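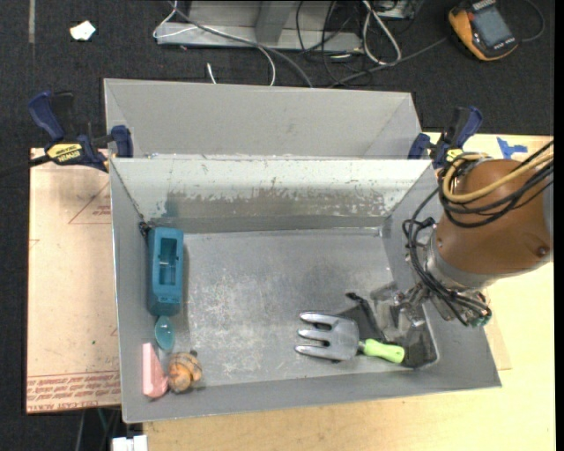
Two gray bins, one arm, and a garden fork with a lime-green handle. The sorting bench at Gitau.

Company > About Us > The People and the Arm

Search this site Enter keyword Go

Gitau sorts things that other companies would like to stop thinking about. Returned merchandise, mixed lots, overstock, the contents of a gardening warehouse that changed hands twice in one spring. It comes in by the pallet, all jumbled together, and it leaves in boxes that contain what the label says they contain. We have been at this long enough to have opinions about packing tape.

There are 22 of us. When Guoqing Yao started the company there were nine, and everybody sorted, including Guoqing, who was slow at it and is still reminded of this.

For most of our history the job was a person standing at a bin. You reached in, took out a thing, decided what it was, and put it where it went. Then you did that again until lunch. On a good shift one person could clear 2000 items, and by the end of it would have a sore shoulder and no wish to see another trowel.

Now the reaching in is partly done by a robot arm. We bought the controls from Lulirance and did the rest ourselves, which explains the bar clamps. The bins are held down with them because a bin that moves two inches is, as far as the arm is concerned, a completely different bin. Shaohua Ding has drawn up plans for a proper mounting bracket. They are very nice plans.

What changed

We told the staff in March that the arm was coming, and the meeting went about as well as you'd expect. Rongrong Xiong asked whether anybody would lose their job. Guoqing said no, and Rongrong asked for that in writing. It is in writing - one page, taped up beside the time clock - and it has held so far.

What did change is what people do all day. The arm is good at picking up things with a clear shape and bad at everything else. Thin items lying flat against the side of a bin can keep it busy for longer than anyone has the patience to watch. So a sorter now looks after the bench, takes out what the arm has given up on, and tells the system what the mystery objects are. Jinlong Wan, our longest-serving sorter, calls this babysitting. He also asked for the training, passed it, and got the raise that goes with it.

Some people miss the old way. You could talk while you sorted, and the bench needs more attention than that. Odette Bouvier moved to the packing side for this reason and runs it now, with the radio on. We didn't plan for that and should have asked sooner.

The numbers, since customers ask: the arm made 226 correct picks on its first full shift. Jinlong beat that before his coffee. It has improved since then, and so have the shoulders.

Who we work with

Our regular customers include Dasik and Seneviratne, who send us very different kinds of mess. We take mixed lots of small hard goods, hand tools, toys and household odds and ends. We don't take food, batteries or anything that leaks. If you aren't sure whether it leaks, please find out before you ship it.

Visitors are welcome after 2 p.m., when the trucks have gone. Ask for Odette, wear closed shoes, and keep your sleeves out of the bins.

14 shares | 3 comments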